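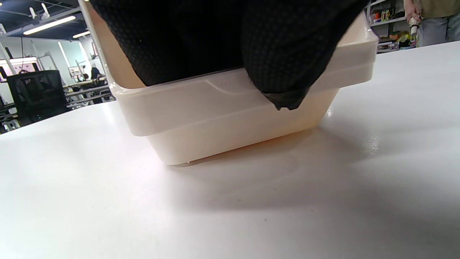 04/09/2019, beat tape notebook

Good session! Side A of the Lodville tape finally hangs together, and I want to get the settings down before I lose them.

Started with the drum break for "Sterkness." The loop was two bars and felt stiff, so I chopped it into 16 slices and played it back in by hand with quantize off. Huge difference. The snare now lands a hair late on the four and the whole thing leans back the way those old jazz-sample records do. Kept the third take (the second has a better fill, might steal it for the outro).

Bass: sine wave, short attack, low-passed, tuned down to sit with the Rhodes chop. The two were fighting all last week. I cut everything under 1,000 Hz on the Rhodes except for one small bump, which looks brutal on the screen and sounds great in the room. Vinyl noise is rolled off at 3,000 Hz so it doesn't hiss over the vocals.

Vocals on "Latuheru": verse one is done, verse two needs another pass. The rhyme scheme in the last four lines is the best writing on the tape so far, all internal rhymes, and the delivery rushes right over it. Slow down! Leave a gap before the hook. Doubles panned left and right, quieter than I had them on the demo, and no doubles at all on the first line.

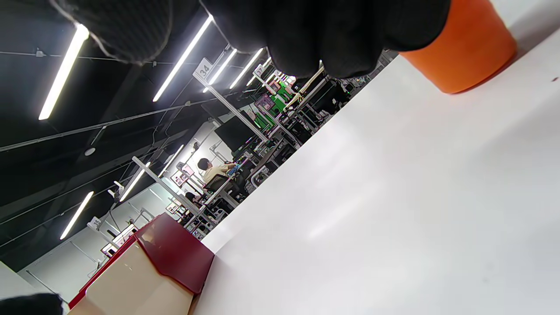
Orange cup and the box with the dark red lid, white table.

Tried the horn stab from the Jekia session over the hook. Pitched up three semitones it clashes, pitched down two it's gorgeous, kind of smoky and tired. Printed it to tape and back once. Going round twice made it mushy, so once is plenty.

Sample folder is up to 1,388 files and I can't find anything in it. Rename by tempo and key before the next session, drums first.

To do:
- redo verse two, Latuheru
- bounce Sterkness without the hi-hat and listen in the car
- try the second-take fill in the outro
- clear the horn sample or replay it ourselves (I'd love to replay it, live trumpet would be so much fun)
- rough mix of side B, want it finished by October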